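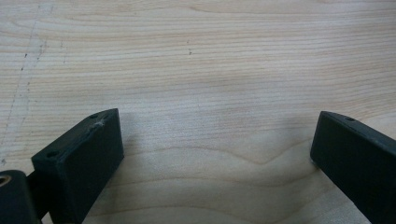
Laten Digital Campaigns Desk, Durham office

How to log a suspected coordinated posting campaign

Use this guide when a batch of accounts seems to be pushing the same political message and you want it looked at. It covers public posts only. Private groups and direct messages go through the legal contact first.

Before you start

You need a desk login for Jarkorar, our case tracker, and a plain spreadsheet. Log out of your personal social media accounts. Use the desk browser profile, and don't like, share or reply to anything you are recording.

Step 1. Save the first post

Copy the full web address of the post that caught your attention. Save a screenshot that shows the account name, the date and the time. Archive the page as well. Posts in these campaigns are often deleted within a day.

Step 2. Search for the wording

Pick a phrase of six to ten words from the middle of the post and search for it in quotation marks. Opening lines are often changed from one account to the next, and the middle tends to stay the same. Try it again with any spelling mistakes left in.

Step 3. Build the account list

Put one account on each row. Record the handle, the date it was created, the number of followers and the time of the matching post. Stop at 20 accounts for a first report. If you find fewer than five, save your notes under Watch and leave it there.

Step 4. Check the timing

Sort the rows by time of post. Convert everything to one time zone before you sort, and write the zone in the column heading. Look for bursts, long quiet stretches and accounts that always post in the same order.

Large numbers need care. In the Thampi ferry levy case we pulled 3775 posts, and 354 of them turned out to be ordinary residents copying a petition text that was handed out at a public meeting. Real supporters share templates too. Check whether a party, union or community group has published the wording before you call it coordinated.

Step 5. File the report

Open a new case in Jarkorar and attach the spreadsheet and screenshots. The summary box holds 3000 characters. State what was posted, when, and by how many accounts. Leave out guesses about who paid for it. If you have evidence of funding, put it in the separate Sources field with a link to the document.

Choose a confidence level of low, medium or high. Most first reports should be low.

Reports filed before February used the old form and can't be edited. To add to one, open a new case and paste the old case number in the Related field.

Page last checked Mon 14 September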